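Facilities notes: the round table at Rillura

The round table has been moved from the hallway to the open floor beside the workstations. Pei-shan Yeh measured the space in January and asked for a clear walkway of at least 80 cm on the workstation side — the tape on the old position has been removed. The top was treated with two coats of hard oil from Gulyás. Please use a coaster for hot drinks and wipe up spills the same day.
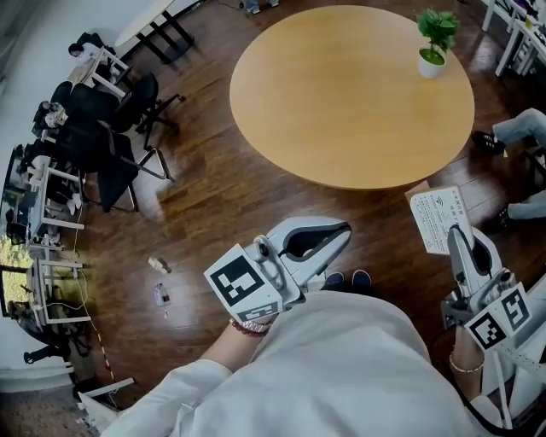 The round table, with the potted plant near its edge.

The plant gets about 100 ml of water per week. Su-chen Lau keeps the schedule. Do not add water between entries; the white pot has no drain hole.

Wi-Fi details are on the printed cards. If a card goes missing, ask Su-chen for a new one and do not write the password on the whiteboard.

The hardwood floor will be cleaned next month, starting at 7 p.m. Bags, chargers and anything else stored under the desks should be off the floor by then. Felt pads for chair legs are in the supply cabinet, second shelf, in the box marked Treseo. Old pads should be peeled off completely before new ones go on.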